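Muvau Hand-Held Gripper – Setup and Care FAQ

Maintained by Frida Lauritsen. Applies to the Muvau two-finger gripper, used singly or as a left and right pair with the Siva logger.

How often should the fingertip pads be cleaned?

At the end of each working session. Wipe both pads with a damp, lint-free cloth and let them dry before storage. Do not use solvent. Alcohol hardens the pad face and shortens its life.

When should the pads be replaced?

Replace them when the face looks polished, when an edge has lifted, or after 400 logged sessions. Always change both pads on a gripper together. A new pad facing a worn one will roll thin objects sideways.

How do I check the linkage for play?
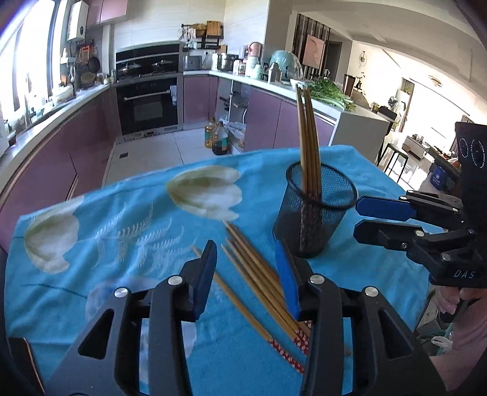

Play in the linkage is easiest to feel with the jaws open and the trigger released. Hold the body still and push each fingertip lightly from side to side. A good joint gives no click. If there is a click, find the joint it comes from before tightening anything. The round silver pins on the jaws are the pivots – press a fingernail against the edge of each one while moving the finger. Tighten only the loose pivot, in small steps, and check that the finger still returns under its own spring.

Can I oil the pivots?

No. The pivots run dry. Oil travels along the links to the pads and collects dust on the way. If a joint squeaks, blow it out with clean air. If it still squeaks, send the gripper in.

How do I zero the jaw opening?

1. Close the jaws fully with nothing between them.
2. Hold the trigger for five seconds.
3. Press Set Zero in the Siva logger.
4. Open and close the jaws twice. The reading should return to zero each time.

Repeat after any pad change. On a pair, zero each gripper separately. The logger stores the value by serial number, so swapping hands does not require a new zero.

What is a good test for pad alignment?

Pick up one thin, straight object and hold it upright between the pads. We use chopsticks, moved one by one between the table and a mesh cup.

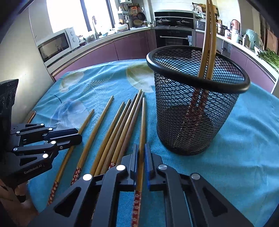

If the object twists as the jaws close, the pads do not meet squarely. Loosen the pad screws on one finger, close the jaws on a flat steel rule, and retighten. Run the test again over 50 picks. More than two twisted picks means the finger itself is bent and should be replaced.

The reading drifts during a session. What should I check?

Check the cable at the base of the handle first, then the zero. If both are good, the encoder magnet may have shifted. This is a workshop repair. Do not open the lower housing.

Where do I send a gripper for repair?

Send it to the Nic Giolla workshop with both pads fitted and the trigger lock on. Put the serial number and a short fault note inside the case. Spare pads and screws are ordered through Stekora under the same account.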